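How do you sort a mixed gift box so things don't get lost at the bottom?

Asked by Negin Tehrani in Home Organizing
Viewed 2544 times

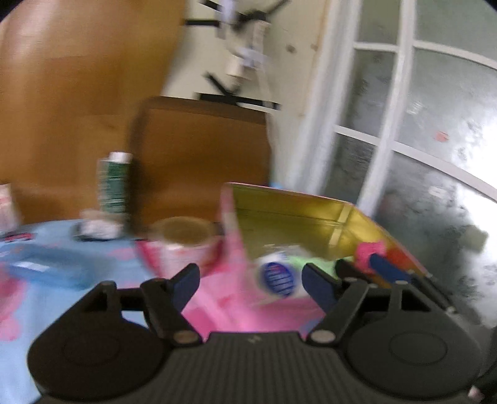

I keep hand creams, lip balm, sample tubes and other small stuff in a box on my craft table. It's pink outside and gold inside, and it came with a gift set. I like the box and I don't want to replace it. The trouble is that anything short ends up under something tall, and I forget it's there. Last October I found two tubes of the same cream in there, one of them dried out.

The table has a cloth on it that I'd like to keep too, so nothing that leaks or leaves glue behind. I tried standing everything up, but as soon as I take one tube out, the rest fall over into the space. I tried laying everything flat and then I couldn't see what was what.

Also, the inside is coming loose near one corner. I have clear tape and white craft glue in the house. Which one holds up better on that shiny gold lining? Tape looks bad but I'm worried that glue will make the lining wrinkle.

I don't want to spend much. I already looked at the Drolano drawer inserts and they're all too long.

Touran Najafi
Member, 3978 posts

Make dividers from a cereal box. I've done this with three gift boxes and they're all still in use.

Measure the inside of your box at the bottom, not the top, as many of these get a little narrower going down. Cut one strip to the full length and two strips to the full width, all a bit shorter than the walls. Cut a slot halfway through each strip where they cross, then slide them together. You get 6 compartments and you don't have to glue anything to the box. If the grid moves around, the strips are too short, so cut new ones. Don't try to wedge it with paper.

Put tall tubes in the back row with the cap down. They stand better that way and the cream is at the opening when you want it. Jars and lip balms go in front. Keep one compartment empty. If you fill all of them you'll be back to stacking within a month.

For the lining, use glue, but very little. Put it on with a toothpick, press the lining flat with a dry cloth, and clip it with a clothespin over a folded piece of paper so the pin doesn't leave a mark. Leave it overnight. White glue is watery and it will wrinkle a thin lining if you brush it on thick. If there's tape there already, warm it with a hair dryer on low and pull slowly, keeping it close to the surface. Test a spot near the bottom first. Some of those gold coatings come off with the tape.

coleck_mom

I just use a muffin pan in a drawer. Works fine. Not sure about the glue.

R. Ansari

I agree with the dividers, but I'd go through everything before you cut anything. Take it all out and look for the little open jar symbol with a number and an M. That's how many months the product is good for after opening. Write the month you opened it on the bottom with a permanent marker. When I did mine I threw away close to half, and then I only needed one divider.

For leaks, cut a piece of wax paper to fit the bottom of the box and change it when it gets sticky. Plondico sells a precut shelf liner that does the same job, but it's thick and the short things sit higher on it.

I would leave the lining alone if it's only lifting a little. Once the dividers are in, they may hold it against the wall anyway.

Negin Tehrani

Thanks, I'll sort first and then measure. I do have a cereal box. I'll try the toothpick on the corner tonight.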